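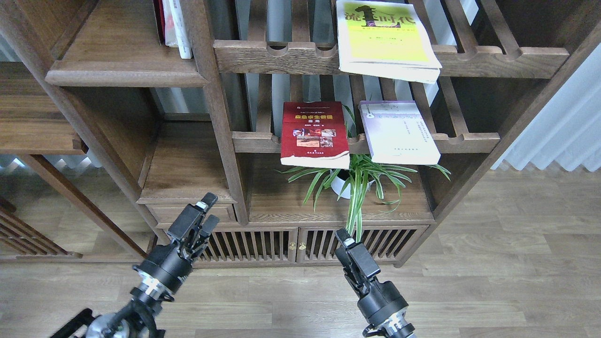

Right, pre-event checks on the old saloon, done 2023-01-10 in a cold garage with one decent lamp. The Skutumcombe scrutineers are fussy (fair enough, it's their job) and I got sent back twice in June, so this time I've gone through their sheet line by line and scribbled as I went. Ticks are done, blanks are still to do.

## Outside and underneath

- [x] **Tyres, tread and sidewalls.** All fine. Nearside rear has a little scuff from a kerb at the Plulska hill test but it's only cosmetic, I ran my thumb all over it.
- [x] **Spare and jack strapped down.** New ratchet strap! The old one was fraying at the buckle.
- [x] **Wheel nuts torqued.** Done cold, going round again after the first few miles.
- [ ] **Sump guard bolts.** Front two tight, rear left just spins. I think the captive nut has let go, so that's an evening on my back with the grinder.
- [x] **Exhaust mounts.** One rubber swapped. No blowing that I can hear.
- [x] **Towing eyes marked front and back.** Fresh arrows on both.

## Lights and electrics

- [x] **Headlamps, dip and main.** Aim was miles too high, I must have been annoying everybody on the night sections.
- [x] **Brake lights and indicators.** All working, after a clean-up of the earth behind the offside cluster.
- [ ] **Battery clamp.** It holds, but I can rock the battery with one hand and they *will* try that. Bracket on order from Westix.
- [x] **Cut-off switch.** Kills the engine straight away from inside and out.

## Inside

- [x] **Belts and mountings.** No fraying, dates still good for the season.
- [x] **Extinguisher.** Gauge in the green, pin in, bracket solid.
- [x] **First aid kit, triangle, hi-vis.** All in the boot bag on the left. Plasters topped up.
- [x] **Map light.** Bulb changed, and a spare taped inside the glovebox lid.
- [ ] **Trip meter.** Calibrated over the measured stretch and it's still reading a touch long, so I want another go on a dry road. We lost a daft amount of time on the Ismail Trophy through this very thing.

## Fluids

- [x] **Oil.** Changed at 1,020 miles since the last one, a bit early but I sleep better.
- [x] **Coolant.** Level good, hoses squeezed, one clip replaced.
- [x] **Brake fluid.** Bled all round. Pedal is lovely now, much firmer!
- [ ] **Fuel lines.** Looked over the front half only, the lamp gave up before I got to the tank.

## Before I sign it

Four blanks, then. The event is 525 miles with the run home on top, so I'm not setting off with any of them open. Sump guard first, then fuel lines while I'm under there, and the clamp whenever the post turns up. Trip meter last, with the tyres at event pressures.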